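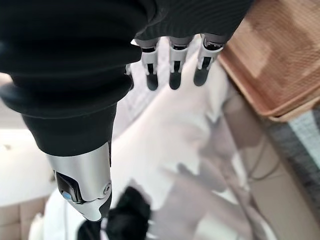
Grondo Home Forum > Moving & Packing > Dishes: flat or on edge?

pantrymoth62
Posted in May, 9:14 pm

Hello everyone, longtime reader and very occasional poster. We're leaving Riklow at the end of the month and heading 1,713 miles east to be closer to my daughter and her little ones, and I've put my husband on the garage and myself on the kitchen, which I'm beginning to think was a poor bargain. My question is about plates. My mother always stacked hers flat with a tea towel between each one, and I've moved twice that way with only a gravy boat to mourn (and that was my own elbow, in the driveway). Now my neighbor tells me plates should always stand on edge like records. I have a dinner service for twelve that was a wedding present, plus the everyday stuff, and I'd love to hear what you all do before I start taping boxes shut.

Also, how much paper does a person need? I bought one bundle and it's looking awfully thin already.

tallspoon
9:31 pm

On edge, every time. Crumple a good thick layer of paper in the bottom of the box, wrap each plate, and stand them up snugly side by side so they can't lean. Then more crumpled paper on top until the flaps push back at you a little when you close them. I did our last move that way and unwrapped every plate in one piece.

As for paper, buy double what you think. I went through up to 100 sheets on a single big box of glasses and mugs, and I'm stingy by nature.

Rafail Kourkoulas
9:58 pm

Welcome out of the woodwork, pantrymoth! I'll be the one to disagree, gently. I packed kitchens for Zacharopoulos Moving for a good many years, and I've opened plenty of boxes with plates on edge where the packer left a gap at one end. Over a long drive the whole row slumps over and you get chipped rims. If you pack on edge you have to pack tight, and most folks doing it at ten at night with the radio on don't. Flat in short stacks of 5, each stack wrapped again as a bundle, has been kinder to the tired amateur in my experience. Heavy bundles at the bottom, saucers and salad plates above, and keep the box small enough that you can lift it without making a noise.

tallspoon
10:12 pm

Respectfully, Rafail, a gap is a gap whichever way the plates face! If you leave empty space in a flat box the stacks slide around and knock into each other just the same. I do agree on the small boxes though. My brother once filled a wardrobe carton with cast iron and cookbooks and it's possibly still in that hallway.

Rafail Kourkoulas
10:20 pm

Fair enough on the gaps. We may have to shake hands and leave it there. One thing I won't budge on is newspaper – please don't, the ink gets on everything and you end up washing it all at the far end when you're worn out and can't find the dish soap.

juniper_and_salt
7:05 am

Morning, all. I've been flat, I've been on edge, and these days I use the Kileneo divided cartons, the ones with the fold-out cardboard cells. They aren't cheap, but for a wedding service I'd spend the money and sleep better. We were quoted $525 extra to have the movers pack our kitchen, and the cartons came to a lot less than that, even with the two I put together wrong and had to throw out.

Something else I'd say, and forgive me for going on: decide early what you're going to eat off for the last few days. I packed with such enthusiasm last time that we had spaghetti out of a mixing bowl, passing it back and forth on the back steps. Nice memory now, but I was cross about it then. Keep out a plate and a mug for each of you, one pot, the can opener and the coffee things, and put those in a box that rides in the car.

pantrymoth62
8:40 am

Oh, you're all so kind, thank you! I read this out loud over breakfast and my husband has sided with Rafail, mainly because of the lifting. I think I'll do the everyday plates flat in small boxes and order the divided cartons for the good service, if they can get here in time. Newspaper is going straight to recycling.

Now I have to ask about the spice drawer. Do I really tape every single lid?

tallspoon
8:52 am

Every single lid. Ask me about the turmeric sometime.

Rafail Kourkoulas
9:03 am

For once tallspoon and I agree. Tape them, then stand them upright in a zip bag inside a saucepan.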